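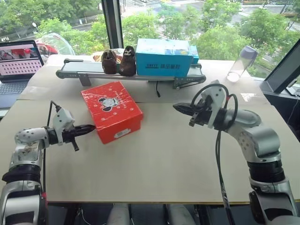
Pairs that reach the customer in the wrong box are the most expensive returns a shoe seller handles, according to Kerttu Laitinen, and most of them begin at the packing table.

Ullden today released a revised packing procedure for boxed footwear. The procedure applies to all orders packed by hand at the Romness site and replaces the separate instructions used until now for adult and children's shoes. It takes effect in December.

ROMNESS, Tuesday, November 12, 2024 – The revised procedure covers the steps between the arrival of loose shoes at the table and the closing of the outer carton. It defines where shoes and boxes are placed, the order in which labels are read, and how a closed box is checked before it is released.

Shoes and the boxes intended for them are now presented together on a low conveyor along the far side of the table. The table surface in front of the conveyor is reserved for the box being worked on. Under the earlier instructions, boxes were stacked at the end of the table and matched to shoes by list, a method that allowed a box to be picked one size off when two orders shared a style.

The size label on the box front is read first, then the marking inside each shoe. Both shoes are checked, left before right. Shoes are laid heel to toe with one sheet of tissue between them, and a second sheet is folded over the top. If any of the three readings differs, the pair goes back to the conveyor and the box is set aside with its lid off.

Lids are pressed down at two opposite corners. A lid that overhangs the body of the box slightly is acceptable. A lid that rocks, or that lifts when the box is tilted 30 degrees, is rejected and the box is repacked. Boxes with printed lids are handled by the sides to limit scuffing – glossy finishes in particular show rub marks under daylight, and the tables at Romness stand at the windows.

The outer carton was developed with packaging supplier Miettinen. It holds 2 boxes placed flat, one on the other, with a paper divider between them. Single-box orders use the same carton with a folded insert. The divider and insert are cut from one sheet size, which reduces the number of packing materials kept at each table to 13.

Children's boxes keep their own lid designs. Orders that contain both adult and children's pairs are packed with the larger box at the bottom, whatever the order in which the items were picked.

The Jisuvska site will continue with the existing instructions until its conveyors have been lowered to table height. A date for that work has not been set.

Copies of the procedure and the label placement drawing are available to retail partners on request from the Ullden press office in Romness.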